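Aug 22, 2025
Notebook entry – household wellbeing survey, second wave
Entered by Ritu Bajpai

The second wave closed at noon. We hold 2,883 returned questionnaires, of which 1,597 come from households that also answered in March. The remainder are new addresses drawn by Leltov from the revised list. Lalit Lodhi has checked the household numbers against the March file and found four duplicates, all now removed. The figures above are after removal.

The anxiety questions were kept in the March wording. The two questions on sleep were moved ahead of the section on income, at the request of Shabnam Sial, who was concerned that respondents were tiring before they reached them. Fewer sleep answers are blank in this wave. Whether the new order accounts for this cannot be settled from the present data, as the reminder letter was also changed.

Weighting has been run once, by age group and size of household. The weights for single men under thirty are larger than I should like. Dinesh Mathur proposes to cap them and to report the results both ways. Agreed for the draft. 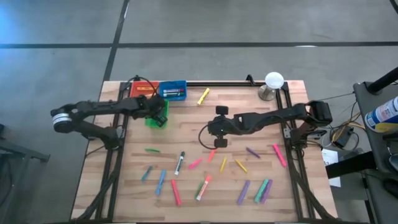 Work table, with green bin towards the far side.

The low mood score was worked out by hand for a small batch and compared with the output from Zillex. The two agreed except where a respondent had ticked two boxes on one line. Zillex takes the higher answer, whereas our March rule was to treat the line as missing. The March rule stands. Ramesh Nishad will alter the setting and run the whole file again – the earlier output is to be kept under its old name and not overwritten.

No comparison with March is to be quoted outside the group until the rerun is complete. The Tiwari office has asked for a headline figure and has been told to wait.

Outstanding: the coding of the free-text answers on money worries, which Shabnam Sial and I will each do separately before comparing; the refusal forms, still with Gukero; and a corrected page for the interviewer guide, where the skip after question 4 points to the wrong section.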